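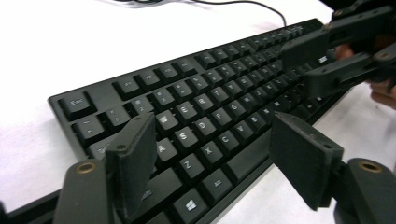

Plilley desk-task set: collection rules and data card

Status: in use since September. Replaces the Zisalholm notes, which were longer and which people mostly skipped.

What is in it

633 episodes of tabletop work done with hand-held grippers, one in each hand, each episode covering one task from start to stop. Tasks include pressing keys, moving a keyboard, routing a cable and clearing a desk. Recorded at two sites, Plilley and Srithong. The Srithong share is smaller and was checked less carefully.

What we claim

Very little. The set follows the written rules below. Following rules does not make data good, and we have yet to see a collection standard that was tested against one with half the clauses removed. Treat the word "compliant" in the metadata as meaning that a person ticked a box.

Rules for operators

1. Check the finger pads before each session. Replace them if they are split or coming away from the mount.
2. Start with the grippers open and clear of the object.
3. Stay inside the task. No tidying up between attempts while recording.
4. Failed attempts are kept and labelled "fail". Do not redo them quietly.
5. Stop after 20 minutes and rest your hands.
6. No real passwords, names or messages typed on any keyboard, ever.
7. Cables may stay on the table. Write down if one gets snagged.

Rule 5 came from Plandiser's handling guide. We could not find where they got the number. It seems sensible, so it stays, but please don't cite us as evidence for it.

Rule 4 is the one most often broken. The fail rate at Srithong is suspiciously low and we would not use it to compare operators, sites or anything else.

Labels

task, site, hand (left, right, both), outcome (ok, fail, unclear), compliant (yes, no)

"unclear" is allowed and should be used more than it is. For key presses, "ok" means the reviewer judged that the right key went down. No keystroke log was saved, so there is nothing to check that against.

Review

One reviewer per episode. A second reviewer looked at 100 episodes and disagreed often enough on "outcome" that we rewrote the definition. Older labels were not redone.

Not suitable for

Safety cases. Claims about typing speed. Anything involving force, which was not measured.

Changes

Proposals for new rules should say what goes wrong without them. "Other groups do it" will be closed.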